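8月，下午，Lallbridge工作间

接着上一页写。上一页最后那句“低翘曲浆糊看来有效”我已经划掉了，墨水没干透，蹭花了一块，后来翻到的人别费劲辨认，就是这句话。

起因还是Comach那罐预调小麦淀粉浆。宣传单上写“书壳干燥后基本不翘”，没有写什么纸板、什么纸、什么湿度、压多久。“基本”两个字也没有定义。隔壁桌已经在用，用得很高兴，说比我们自己煮的好，原话是“明显平”。我问拿什么量的，答曰看着平。所以有了这轮试验。

先记做法，免得过两个月又吵一遍。

纸板：2毫米灰板，同一张大板上裁的，丝缕全部平行书脊。裁之前我在板背面用铅笔画了箭头，裁完逐片核对。上一轮有两片方向是横的，我们拿那两片得出过一个结论，那个结论作废。

面料：Abbasi的棉浆封面纸，本色，没有染过的那种。这纸遇湿横向胀得厉害，做书壳本来不算好选择，正因为它胀得厉害才拿来试，差别容易看出来。也有人反对，说这样对浆糊不公平。也许吧，但宣传单没说只许用在听话的纸上。

浆糊：分四种处理。甲，自煮小麦淀粉浆，按老配方，水1,000毫升，煮到透明起泡再搅一会儿，过筛。乙，Comach原罐，不加水。丙，Comach原罐，加水调到和甲差不多的稠度。丁，自煮浆掺一点甲基纤维素，就是平时贴环衬用的那个比例。

每种做4片。我知道少。灰板只剩那么多，新的还没到，催过了。

压平：上下吸水纸加毛毡，同一台压书机，同一摞。摞的顺序抽签定，签是撕的纸条。上次是按甲乙丙丁从下往上摞的，结果甲全在最底下，受压最匀，谁也没当回事。我现在怀疑上次的差别有一半是从这里来的，但没法证明，只好重做。

室内湿度：Bisten那只表读数49%，挂在窗对面那堵墙上。这只表我不怎么信。用饱和盐水罐校过一次，偏高，偏多少每次还不一样。早上开门那一阵它会跳，跳完自己回来。旧的毛发表挂在门后，比它迟钝，但至少迟钝得稳定。两只都记了，下面说湿度都指Bisten那只，方便和以前的本子对。

量法：取出后平放在玻璃板上，凹面朝下，用塞尺塞中间最高处。每片量三遍，取中间那个数。量的人不知道手里是哪一种，编号写在里侧，用纸条贴住。这一步坚持下来不容易，因为Comach的浆糊干了以后有股甜味，鼻子好的人一拿起来就知道。我鼻子不好，所以由我量。隔壁桌来量过一遍对照，他每拿一片先闻，那一组数我没有收。

出压当天的结果：四种里面甲翘得最多，丁其次，乙最平，丙和丁分不开。也就是说宣传单暂时没撒谎。隔壁桌听了很满意，走了。

但是出压当天的书壳根本没干透，这个谁都知道。手背贴上去是凉的。乙那一组凉得最明显，这一点我单独记下，因为后面有用。纸板还湿着的时候当然平，水还没走，面料没收缩，拿什么翘？

于是又放了11天，立着放，每片之间垫细木条通风，两面都能走气。中间有人把其中一排推到窗边晒着了，发现的时候不知道晒了多久，那一排里正好混着各组都有，算运气好，没有哪一组单独吃亏。我在表上给那几片打了星号，算的时候带星和不带星各算一遍，次序一样，于是合在一起看。

放完再量：乙从最平掉到了第三，仅仅比甲好一点，好的那点比我同一片量三遍之间的差还小。丙现在排第一，丁紧跟着。甲基本没动，出压时翘多少现在还是多少，略微回平。

我的解释，先写铅笔的：乙不加水直接用，稠，刷不薄。刷得厚水就多，在压书机里那点时间干不掉，出来看着平，之后慢慢把欠的账补上。丙加了水反而刷得薄而匀，总的上浆量比乙少。换句话说我们测的多半是刷了多少浆，跟罐子上印的什么名字关系不大。

这个解释也有毛病。我没有称上浆量。应该刷之前称一次、刷之后立刻再称一次，当时嫌秤在另一张桌上，来回跑面料会卷边，就省了。现在说“多半是上浆量”，其实跟隔壁桌说“看着平”是一个档次的证据。下一轮必须称。秤搬过来。

反对意见也记一下。有人说书壳最后要里外两面都贴，环衬一贴上去会往回拉，单面翘多少无所谓。道理上对。可是贴环衬往回拉多少，本身要看外面那层干到什么程度，外面没干透就急着贴里面，两边一起收，最后往哪边走谁也说不准。旧本子里那批硬壳笔记本就是这么来的，有往外翘的有往里扣的，同一天同一双手做的。当时怪的是灰板，换了一家灰板，下一批照旧。

也有人说干脆面料反面先刷水润一遍，等它胀够了再上浆，传统做法。试过，没有系统地试。印象里有帮助，印象我现在不太敢用。

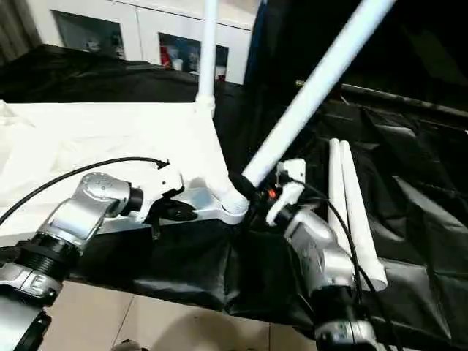
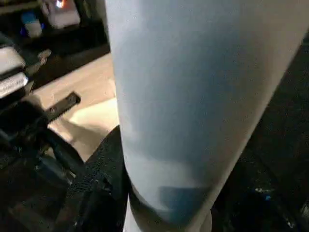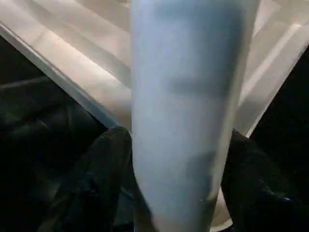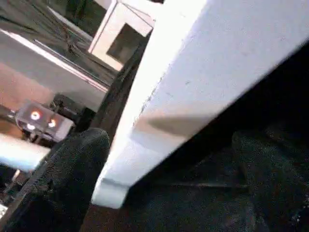 浅色表面，四张，同一处地方。

接着记黏度的事。

丙那组“加水调到和甲差不多的稠度”，这个“差不多”是用刷子挑起来看它怎么往下掉判断的。甲放凉以后会越来越稠，上午和下午不是一回事，所以丙到底跟哪个时候的甲差不多，写不清楚。我翻了翻，老本子里有人用过漏杯，数秒。漏杯找到了，嘴上结着一圈干浆，泡着呢。能用就用，不能用就买新的，别拿针去捅，捅大了孔数出来的秒就没有意义了。

防霉。Comach罐里加了什么没写全，只写“温和防腐”。我把开过的罐子和自煮的甲各留一小碟，盖着，放在同一个架子上。甲先出了斑，这个没有悬念，自煮的不加东西，放这些天不坏才怪。Comach那碟表面结皮，皮下面颜色没变，没见霉。这一项它赢了，我承认。但自煮浆谁也不会留到第二个礼拜用，每次煮够一天的就行，所以这项优势对我们值不值那个价钱，另说。

可逆性。这个比翘不翘要紧得多，宣传单上反而一个字没提。拿乙和甲各一条边角，温水棉签滚，等。甲的面料很快松开，纸面不起毛。乙松得慢，揭到后半段带下来一层灰板纤维。只做了一条对一条，不作数，可是这个结果让我不太舒服。装新书无所谓，修旧书的话，在弄清楚罐子里还有什么之前，我建议先别用在任何将来可能要拆的地方。已经用了的，在修复记录里写明用的是它，写全名，别只写“浆糊”。

颜色。隔壁桌还说Comach的干了以后更白，不透黄。我拿本色纸看不出来，窗下看、灯下看都看不出来。灯一换，连甲自己跟甲自己都不是一个颜色。要比就得贴在同一张纸上并排比，遮住一半晒，过一段时间揭开看。这个可以顺手做，不占地方，但别急着下结论。上次那个染色布的老化片，遮光纸没贴严，边上漏了一圈，我们对着那圈讨论了半个下午，以为是酸迁移。

刷子。乙那一组用的是新猪鬃刷，甲用的是旧的，旧的掉毛少，吃浆也少。这又是一个没控制的东西，写到这里才想起来。怎么上一页没人提？四种浆四把刷子，本意是怕串，结果把刷子的差别和浆糊的差别绑在一起了。下一轮同一把刷子，洗净甩干，换浆之前先在废纸上刷几下。

暂时能说的：
出压当天的平整度不能用来评浆糊，至少在我们这个压法下不能。
加了水的Comach和掺甲基纤维素的自煮浆，放干以后分不出高下。
不加水的Comach不比自煮浆平多少，差别小于量的误差。
“明显平”这句话请不要再往外说了，上个月有客人来问，已经有人这么说了。

不能说的：它不好用。我没有这个证据，虽然我挺想有。刷起来确实顺手，开罐就能用，忙的时候这是实实在在的好处，这一条没有什么可吵的。

下一轮要改的：称上浆量；漏杯数秒；一把刷子；压的时间加一倍，中间换一次吸水纸，换的时候四组一起换；灰板到了以后每种多做几片；立放的架子贴条子，写“勿移”，字写大点。再加一组面料先润水的。里侧环衬先不贴，贴了就又多一个变量。

盐水校湿度表也得重来，盐用完了，厨房那包含抗结剂，别拿来凑数。

漏杯还在水槽边的缸子里泡着，谁要用水槽请绕开，别倒掉。塞尺0.3那片有点弯，我暂时跳过它用0.2加0.1叠着，叠的时候中间别夹纸屑。

待查：Comach有没有不加防腐的版本。写信问了，回信附了一份新的宣传单。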